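Todau Robotics Club -- April Meeting Minutes

Called to order at 3:40, once the pizza had been located. Ayane Sakamoto presiding. April's agenda was approved unread, as is traditional.

1. Simulator progress (Team Garside)
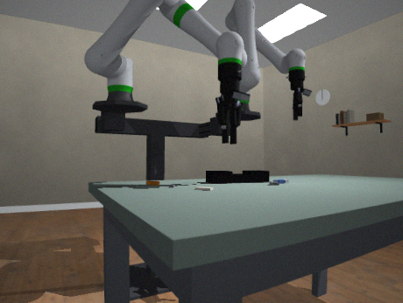
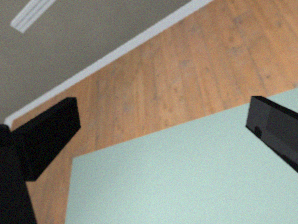
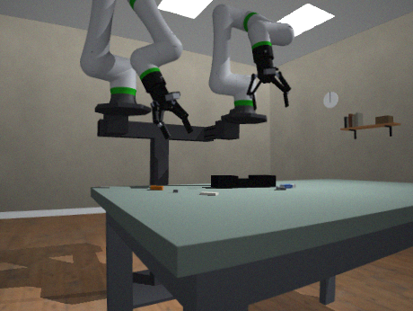
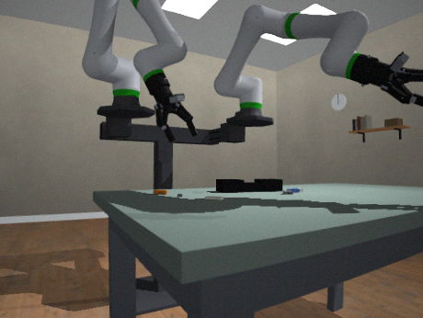
Two-arm table, Garside build. The second is a gripper view; the other three are room views.

Ayane reported that the arms no longer pass through the table. Applause. Team Serkow asked if the pick-and-place script would be ready for the Pasero Cup. Team Garside said "define ready." Discussion followed for 26 minutes.

Agreed: the orange block goes first. The marker question is tabled again -- see the last two sets of minutes.

2. Pasero Cup

Entry fee is $80 per team. We have $40. Motion to enter half a team failed. Bake sale approved, 7 in favor, one abstaining on account of last year's brownies.

3. Other business

Whoever renamed the main branch "main_REAL_final" is asked to stop. Serkow to merge before the next meeting or explain in person.

Adjourned 4:50. Leftover pizza went to Team Serkow, over objections.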